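Residency Diary, Gulthorpe Reading Rooms
Monday

The rooms opened to readers at the usual hour. Attendance was 74, the highest figure recorded for January, and the second session was extended to accommodate late arrivals from Unutberg.

The cataloging of the Bittencourt letters continued under the direction of Cleiton Queiroz. Some 236 items have now been described and placed in folders. Box 2 remains closed pending advice on the mold found along its lower edge - readers who had requested it were informed in writing.

The Zidero family has agreed to extend the loan of the parish maps through the spring. The insurance schedule must be amended accordingly. Item 3024 was returned to the store after copying.

Correspondence was completed by late afternoon. The heating in the east corridor has again been reported to the office.
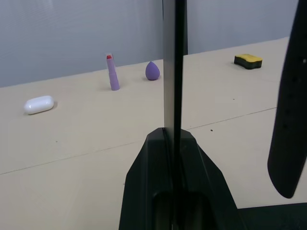
Tabletop and pale gray wall.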